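Electrical tape (sorting and storage)

Electrical tape is a stretchy, pressure-sensitive tape used to insulate wires and, just as often, to mark them. I've been keeping this entry going on the hobby wiki since Elsie Halliday handed it to me one April, and I'll admit I care more about the colors than the insulation. Black is the one most people own. The other colors are mainly for telling things apart: which cable goes where, which end is which, whose screwdriver that is.

Color sets

A mixed set usually has one roll of each color. The one I use for this page has six — black, white, blue, teal, yellow and a red-orange that Elsie insists on calling tomato. Color codes for house wiring differ from country to country, so please don't take your rules from a hobby page (mine included!).

Tray storage

I used to hang my rolls on a dowel, and the one I wanted was always at the back. A shallow tray with a raised rim is so much nicer. Lay the rolls flat, core up, and the color shows right away. Sort on a plain cloth if you can, and set the tray at the far side so there's room in front for the strays.

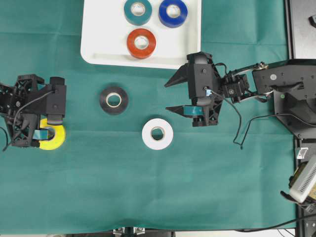

Sorting in progress, with teal, blue and red-orange in the tray and the black and white rolls still on the cloth.

Hildegard Dreßler, who edits the Pekico page, likes light to dark. I've tried that and I always end up arguing with myself over teal. These days I go by neighbors: two columns of three, and I keep blue and teal together since I reach for them on the same jobs.
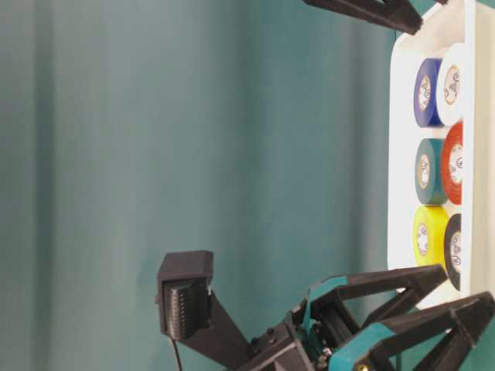
Six rolls in two columns of three, seen from the side.

Labels and care

Leave the paper label in the core if it has one. It's where the printing is, and you'll want it when you reorder. Keep rolls out of the sun and away from heaters — the adhesive goes gooey and creeps out at the sides, and then lint sticks to everything. I lost 30 rolls that way in the Babalola shed one summer.

See also: Cable ties; Heat-shrink tubing; Pekico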